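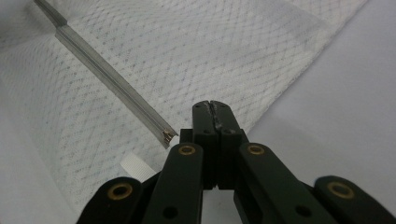
Change the tips before you touch the calibration, a technician at Bramley wrote in the margin of our first draft, because half the calibration problems I get called out for are tip problems.

Chapter 7
Care and Setup of a Two-Gripper Hand Station

The remark stayed in the book, and it sets the order of this chapter. We start at the fingertips and work back through the linkage to the cables, and only then come to the table the station stands over. Chapter 6 covered the recording software. Nothing in this chapter needs the computer switched on until Section 7.4.

The station used as the model here is the Dradelari type: two hand-held grippers, one for each hand, over a table with a plain covering. The operator closes the jaws by hand. There are no motors in the grippers, so most of the work is mechanical and can be done at a bench with ordinary tools.

7.1 Fingertips

The fingertips wear first. They meet each other at every close, and they scrape the tabletop whenever the operator picks up something thin. Cloth is the hardest case, since the tips have to reach the surface under the fabric before they can close on it. 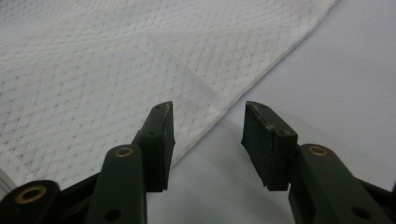

Figure 7.1. Jaws open over woven cloth. Note the pale chips along the top edges of both fingers.

Wear of this kind has to be judged by its place on the tip. Scuffs on the outside faces can be left alone. Chips on the edge that leads into the fabric matter more - a rough edge catches loose fibers and pulls threads. Close the jaws slowly and look down the gap. It should be even along its length. If it opens toward one end, the tips are either worn unevenly or seated wrong, and you should reseat them before you decide to replace them.

Replace tips in pairs. A new tip set against an old one gives an uneven gap from the first day. At the Espinoza training shop, tips are inspected every 600 closes and the result is written in the station log, good or bad. A log with only the bad results in it cannot tell you how long a set of tips lasts.

7.2 Pivots and links

Each link turns on a bushing. On the grippers shown in this chapter the bushings are brass, and they are easy to check without taking anything apart. Hold the body still and push each link gently from side to side. Some movement at the tip is normal. A click is not. Wipe the bushings with a dry cloth and do not oil them: oil travels along the links to the fingertips, and from there it gets onto the work.

If a link binds, open and close the jaws 20 times by hand and feel for the spot where it drags. Mark that spot with pencil before you take out any screws.

7.3 Cables and markers

The cable leaves the gripper and has to follow the operator's hand without pulling on it. Leave a loop long enough for the farthest reach the task calls for, then check it with both hands crossed over the middle of the table. Most stations that pass a bench test and fail in use fail here.
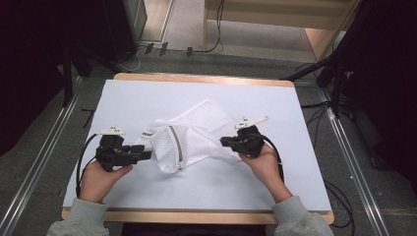 Figure 7.2. Both grippers over a mesh garment. One cable runs down each side of the sheet.

Check the marker on top of each gripper at the same time. It should not rock when touched. A marker that has been knocked out of line must be refitted and the station calibrated again, even if the shift is too small to see. Record the marker number along with the date. In the sample log at the end of this chapter, the entry of 16/12/2018 shows marker 327 moved from the left gripper to the right with no new calibration, and every later entry on that page is doubtful.

7.4 The work area

Set the covering square to the table and smooth it by hand. Then place the first workpiece flat, in the middle, with both grippers beside it and the jaws clear of the fabric. 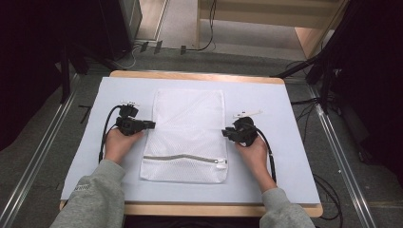
From this starting position, bring both jaws in to the near corners, close, lift a little, and put the piece down again. Do this slowly. You are checking that each hand can reach its corner without the wrist turning over, and that neither cable drags across the workpiece. If one does, go back to Section 7.3.

Zippered pieces need extra care. Keep the jaws off the pull and off the teeth unless the task is to open the zipper. The Divirari worksheet for this exercise, number 456, has a space for noting where each jaw closed. Fill it in for both hands before you start Section 7.5.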